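椅子の引き取り

短篇小説

パークモントの三階を明け渡すことになり、私は家具の担当になった。担当といっても、机と椅子を残すものと出すものに分けて、一覧に書き込むだけの仕事である。会社が大きかったころには椅子が67脚あった。半分以上はもう別の階に移されていて、最後に残ったのが奥の部屋だった。

奥の部屋には白い机があり、黒い椅子が下に入れてあった。 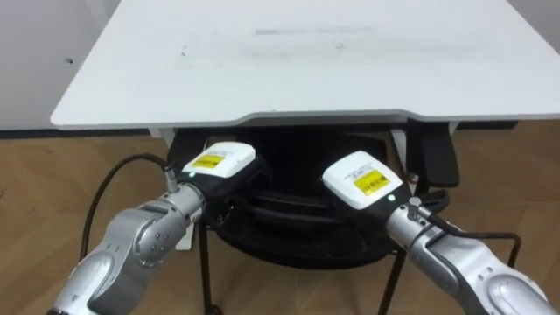

ロヤ・ゴルバニ
作家

机の天板には灰色の汚れが横に薄くのびていた。私は布を濡らして端から拭いた。汚れは変わらなかった。もう一度、今度は力を入れて拭いたが、やはり変わらないので、一覧の備考欄に「天板に汚れ」と書いた。

手前の縁には浅くえぐれたところがある。配線を通すためのものか、腹が当たらないようにしてあるのか、私は知らない。シャフバジさんはそこに左の手首を置いて電話をかけていた。彼は二月に会社を辞めた。辞める日にも同じように手首を置いて電話をかけ、切ってから上着を着て、じゃあ、と言って出ていった。送別会は本人が断った。

「その椅子、どっち」

戸口からシャハブが聞いた。シャハブ・マフムーディは総務の若い社員で、台車を押す役だった。

「出すほう」と私は言った。「一覧ではそうなってる」

「まだ座れそうですけど」

「座れるけど、出すほう」

引き取りの業者はクリンデマウといって、状態のよい椅子なら一脚2,000円で買い、悪いものは無料で持っていく。電話に出た人は、肘掛けと脚の先の車を見ます、と言った。背もたれは見ないんですかと聞くと、背もたれはだいたい大丈夫ですから、と答えた。

私は椅子を机の下から出した。床は明るい茶色の木で、細い板が山の形に組んである。その上を黒い小さな車が動くと、ことことと音がした。板の継ぎ目に乗るたびに鳴るのである。シャフバジさんが立ち上がるときの音だった。廊下にいてもわかった。ことことと聞こえると、私たちは書類を急いで揃えた。

「傾けて見ますか」とシャハブが言った。

「見よう」

背をつかんで手前に引き、下をのぞいた。車に糸くずと髪の毛が巻いていた。私は机の引き出しがあればそこに鋏があるだろうと思ったが、引き出しは先に運んでしまっていた。シャハブが鍵の先で糸くずをほじった。少しずつしか取れなかった。

「これ、取ったほうがいいんですか。向こうで取るんじゃないですか」

「向こうの人は車を見るって言ってた」

「じゃあ取ります」

彼はしゃがんで続けた。私は肘掛けを拭いた。肘掛けは黒くて、拭くと布も黒くなった。左のほうがよけいに黒くなった。電話の手である。

机の一覧には番号がついている。白い机は518番だった。椅子のほうは札が見つからなかった。座面の裏にも背の裏にもない。札のない備品は番号なしの欄に書き、見つけた人の名前を添える決まりになっていた。私は自分の名前を書いた。番号なしの欄には、私の名前の上にロスタム・アフマドプールという名前があった。傘立て、とあった。

アフマドプールさんは経理の人で、傘立てを自分で買ったのだとあとで聞いた。領収書を出さなかったので札がつかなかったらしい。それなら椅子も誰かが買ったのかもしれない、とシャハブが言った。

「シャフバジさんが?」

「だって、ほかのと違いますよ。肘の形が」

言われてみるとそうだった。別の階に移した椅子は、どれも肘掛けが細かった。私は何年もその部屋に出入りしていたのに、気がつかなかった。

「自分で買ったものなら、売ったらまずいんじゃないですか」

「本人が置いていったんだから」

「忘れていったのかもしれないです」

椅子を忘れていく人はいない、と私は言った。言ってから、いるかもしれないと思った。傘立てだって置いてあるのだ。

私はサデギ部長に電話をかけた。マヌーチェフル・サデギは下の階で契約書を片づけていた。事情を話すと、部長はしばらく黙って、それは何色だと聞いた。

「黒です」

「全部黒だろう」

「はい」

「本人に聞いたらいい。番号は知ってるか」

知っていた。けれども、半年も話していない人に椅子のことでかけるのは気が進まなかった。部長は私の返事を待たずに、頼むよ、と言って切った。
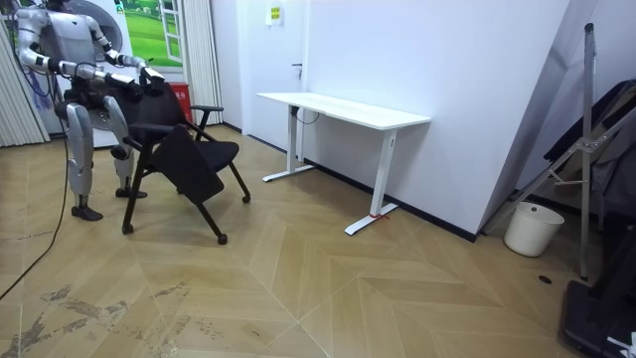
シャフバジさんは三度目の呼び出しで出た。後ろで水の音がしていた。庭に水をまいているところだと言った。

「椅子ですか」

「はい。奥の部屋の、黒い椅子です。会社の札がついていないんです」

「ああ」と彼は言った。水の音が止まった。「あれは買いました」

「ご自分で?」

「ええ。前の椅子で腰を悪くしましてね。総務に言ったら、半年待てというので」

「総務が半年ですか」とくり返すと、そばでシャハブが首を振った。彼が入る前の話である。

「では、お返しします。お宅へ送りましょうか」

「いや、うちには置けません。妻がいやがる」

「それでは、処分してよろしいですか」

返事はすぐには来なかった。犬が一度吠えた。私は立ったまま窓のほうを見るつもりで壁を見た。シャフバジさんはこの部屋に緑の野原の大きなポスターを張らせていて、絵の右のほうには白い桟の窓が描いてあった。来客はよくそれを見て、いい眺めですね、と冗談を言った。シャフバジさんはそのたびに、ええ、朝がいいんです、と答えた。

「床の音、まだしますか」と彼が聞いた。

「します。さっきも鳴りました」

「そうですか。いくらになるんです」

「状態がよければ2,000円だそうです」

「安いな」

「ほかのは無料のもありますから」

「車が悪いと思うんですよ。左の後ろのが、ときどき回らない」

私はシャハブに身ぶりで知らせた。彼は椅子を押して、引いて、もう一度押した。それから指で丸を作った。

「いま、回っています」

「回りますか」

「糸くずを取りました」

「なんだ」と彼は言った。「糸くずか」

それで彼は、処分してかまわない、金は会社で茶でも買ってくれと言った。私は礼を言い、体のことを聞いた。腰はすっかりいいそうだった。水の音がまた始まり、電話が切れた。

私は番号なしの欄の「椅子」の横に「本人了承」と書いた。本人というのが誰なのか、これでは読んだ人にわからないので、シャフバジ氏、と足した。欄が小さくて、氏の字がはみ出した。

「茶はいくらのを買えばいいんですか」とシャハブが聞いた。

「2,000円のでしょう」

「一袋で?」

「売れてから考えよう」

シャハブは椅子に座った。座って、背にもたれ、肘掛けに両腕をのせて、少し右を向き、少し左を向いた。

「いいですね、これ」

「そう?」

「総務の椅子よりずっといいです。座ってみてください」

彼が立ったので、私は座った。座面は布張りで、浅くくぼんでいた。私の体には合わなかった。足が床につききらず、かかとが浮いた。シャフバジさんは背の高い人だったのだと思った。毎日見ていたのに、背の高さを考えたことはなかった。座っているところばかり見ていたからかもしれない。

「高さが合わない」

「足に何か敷きますか」

「いいよ、このままで」

私は立って、椅子を机のそばに戻した。

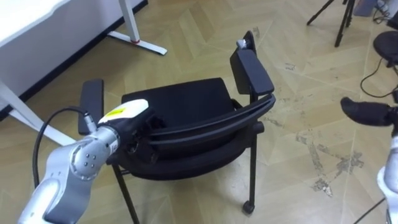

クリンデマウの人は昼すぎに来るはずが、道が混んで夕方になると連絡があった。私たちはそのあいだに細かいものを片づけた。壁の小さな穴をどうするか、という話が出た。契約書には、釘の穴は借主が埋めるとある。ねじの穴については書いてなかった。シャハブが下に聞きに行き、部長は、釘もねじも同じだと言ったそうである。

穴を埋める白い練り物は、ナバレテという店から取り寄せてあった。チューブの口が固まっていて、シャハブがまた鍵を使った。彼の鍵はその日よく働いた。彼が穴を埋め、私が余ったところをぬぐった。壁の白と練り物の白は少し違っていた。乾けば同じになると袋に書いてある。

「なりますかね」

「書いてあるから」

消火器でも入っていそうな赤い箱は建物のものなので、そのままにしておくようにと言われていた。ポスターは会社のものだが、大家が残してほしいと言ってきた。次に借りる人が気に入ったのだという。次に借りるのはアルタムという会社で、何をする会社かは誰も知らなかった。部長は一度先方に会ったが、名刺に英語しか書いていなかったと言っていた。

机も残すことになっていた。先方が使うのである。それで私はもう一度、天板の灰色の汚れを拭いてみた。洗剤を変えた。少し薄くなったようにも見え、見る場所を変えるともとのままに見えた。シャハブに聞くと、薄くなったと言った。

「本当に?」

「僕はさっきのをよく見てなかったですけど」

備考欄の「天板に汚れ」はそのままにした。

夕方、業者の男が一人で来た。男は廊下に出してあった椅子を順に見て、紙に印をつけた。印は丸か三角で、三角が多かった。それから奥の部屋に入ってきて、黒い椅子の背に手を置き、前後に動かした。ことこと、と鳴った。

「いい床ですね」と男は言った。

「ええ」

「これは、ほかのとは違いますね」

「個人の持ち物だったんです。本人の了承はもらっています」

男は肘掛けを上から押した。かがんで車を見た。シャハブが横に立って、自分が取った糸くずのあたりを一緒に見ていた。男は紙に丸をつけ、それから丸の横に何か小さく書いた。

「何て書いたんですか」とシャハブが聞いた。

「車、良好」

シャハブはうなずいた。男が金の入った封筒を出し、私は領収書に名前を書いた。ほかの椅子の分と一緒だったので、どれがシャフバジさんの2,000円なのかはわからない。私は封筒からその分を抜き、別の封筒に入れて、表に「茶」と書いた。

男が椅子を押していった。台車には載せず、床の上をそのまま押した。ことことという音が戸口を出て、廊下のほうへ進んだ。廊下は石の床だから、途中で音が変わった。

経理の部屋の戸が開いて、アフマドプールさんが顔を出した。手に書類を持っていた。急いで揃えたらしく、一枚だけ逆さになっていた。

「いま、誰か来た?」

「業者の人です」と私は言った。「傘立てはどうしますか」

「あれは持って帰る」と彼は言い、廊下の先をもう一度見てから、戸を閉めた。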